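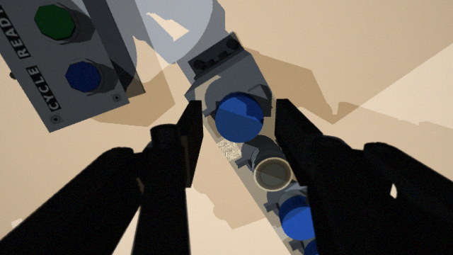
Skosia Workcell for Schools: review after one term of use
Equipment and Software Reviews, Automation Department, Assunção Technical School
Published 2021-12-16

The department obtained Skosia Workcell for Schools from Grilteo at the beginning of the autumn term, for use in the second-year student project known as Namia. The package is a simulated robot cell which runs on ordinary classroom computers. Students write and test programs for an arm with a jointed gripper, and the arm works at a table set out with control boxes and everyday objects. The review covers installation, classroom use, quality of the simulation, documentation and cost. It is intended for colleagues in other schools who are considering a similar purchase.

Background to the project

Namia is a team project that runs from October until the end of the spring term. Each team is given a panel-operation task. The gripper must be brought to a small control box, the correct button pressed, the arm withdrawn to a safe position, and the sequence then continued at a longer button station lying alongside. Teams hand in a program, a written risk assessment and a short report. Marks are given for the quality of the approach path and for the report as well as for the finished sequence.

In earlier years the task was carried out on a small desktop arm, with one team working and the others waiting. The main purpose of the purchase was to allow every team to work during every lesson. In that respect the package has done what was asked of it. During the first half of the term the teams' logs recorded 766 runs, a figure which could not have been approached with the single desktop arm.

Installation

Installation is carried out from a single download and a licence file. The department's technician had the package working on all machines in the teaching room within one afternoon. A wired network connection is needed the first time each machine is started, after which the software can be used offline. Two machines with older graphics cards displayed the shadows incorrectly until the drivers were updated. Grilteo answered the support request on the following working day.

User accounts cannot be linked to the school's existing login system. Each team has its own password, and these are forgotten with some regularity.

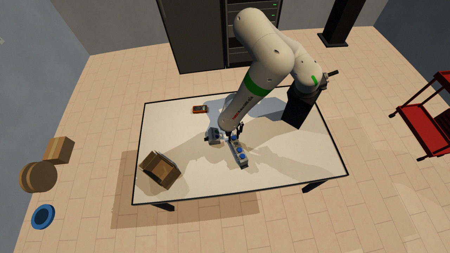
Teachers may choose between an overall view of the room and a close view from above the gripper, and most teams change from one to the other many times in a lesson. The overall view is the better one for planning. It shows the reach of the arm, the base, and the space that the elbow will need when the forearm comes down over the table. The close view is needed for the last few centimetres of travel, where small errors in the angle of the wrist become important.

The room has been modelled with more care than is usual in school software. There is a tiled floor, a cabinet with a rack of equipment beside it, and a red utility cart. Some staff at first considered these details a distraction. Experience has been more favourable. Students describe positions by reference to the furniture ("turn towards the rack", "stay on the cart side"), and instructions between team members have become clearer as a result. The arm carries the marking "FANUC Robot CRX-5iA" on its forearm. Our comments concern the Skosia software only, and the department has not compared its behaviour with that of any physical arm.

Quality of the control panels

The control panels are the strongest part of the package. The small box has a green button and a blue button, with lettering beside them. The longer station has its round controls in a line. On both units the controls are close enough together for a careless approach to cause trouble, and the fingers of the gripper can hide the very button that the student wishes to see. Teams that planned only the final position, and gave no thought to the direction of travel, soon met this difficulty.

The teacher's menu allows the contents of the table to be changed between runs. A digital multimeter may be present in one layout and a power strip in another, and the controls on the long station may differ in colour. The open cardboard box, which several teams use as a reference point, has been found to be very useful when explaining the idea of a table coordinate system. It is recommended that teachers change the layout at least once before assessment. Programs written entirely with fixed positions tend to be exposed by the first change, and the discussion that follows is valuable.

Lighting can also be altered. Under strong light the shadow of the hand is clear on the table top, and some students have learned to judge height from it. The department does not discourage the practice, but requires that the height be confirmed from the numerical display before a run is submitted.

Weaknesses in the simulation

Contact between the fingertip and a button is simplified. The button responds once the fingertip has passed a set depth, and the force display beside the main window should be treated as a guide only. Students who have used real push buttons remark that there is no feeling of resistance, and this must be supplied by other means. We keep a tray of real buttons in the room and ask each student to handle them in the first lesson.

The collision warning is too lenient in its standard setting. It ignores light contact between the gripper linkage and the housing of a panel, so that a team may believe its path to be clear when it is not. The setting can be made stricter, but the option is placed in the advanced menu and is returned to its standard value whenever the software is restarted. This is the most serious fault we have to report. Grilteo has been informed.

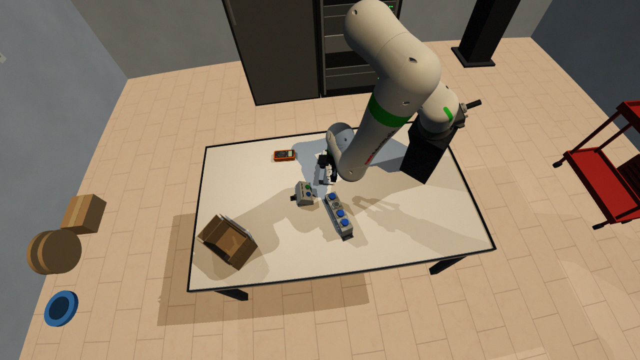
Playback of saved runs is good. A run can be slowed, stopped and moved back one step at a time, with the joint values shown at the side. Teachers can attach a written comment to any moment of the run, and students see the comment when they next open the file. Marking has become quicker and the comments are more exact than those formerly written on paper. It would be helpful if two runs could be shown together, for example a first attempt and a corrected one.

Documentation

The teacher's manual has 273 pages and is accurate. It is arranged by menu, however, and a teacher wishing to plan a lesson must collect information from several chapters. The student guide is shorter and better written. It uses plain language, and the exercises on wrist orientation were used without alteration. The chapter on safety is thin. The department has prepared its own worksheet on safe stopping positions and on the order in which a cell should be started, and these are now part of the project file.

A printed index would be welcome. The electronic search does not find words inside diagrams.

Suitability for different groups

The package is suitable for students aged fifteen and over who have already met coordinates in three dimensions. Younger members of the after-school robotics club were given a trial session and enjoyed moving the arm with the on-screen controls, but few of them progressed to writing a sequence. Grilteo offers a simplified lesson set for younger groups, which we have not examined.

Students with reduced colour vision may find the difference between the dark green and dark blue buttons hard to see in shaded layouts. The lettering beside the buttons is small in the overall view. Staff should direct these students to the close view, or increase the light level in the teacher's menu.

Cost

The annual school licence cost 886 euros, including updates and support by electronic mail. There is no charge for additional machines within the same building. Use at home requires a separate student licence, and the department decided against this for the present year. Extra access was arranged instead during the lunch period.
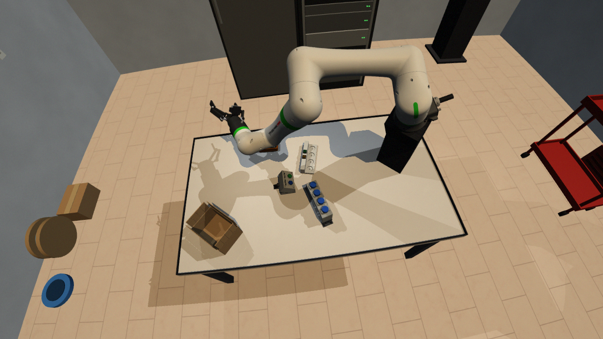 Can the package replace work on a physical robot?

It should be used before physical work and alongside it. The simulation teaches path planning, the reading of joint values and the discipline of returning the arm to a known position, and it does so for a whole class at once. It does not teach the feel of a real button, the handling of cables or the proper use of an emergency stop. In Namia, each team will transfer a reduced version of its program to the desktop arm in the spring term.

Recommendation

The department recommends Skosia Workcell for Schools for project work at upper secondary level, subject to the remarks made above on collision settings. Teachers should set aside one full lesson for introducing the views and the saved-run facility before any assessed task is given. The licence will be renewed for the coming year.

Our worksheets on safe stopping positions and cell start-up are available to other schools on written request to the department office. Requests should state the version of the software in use, as the menu names were changed in the most recent update.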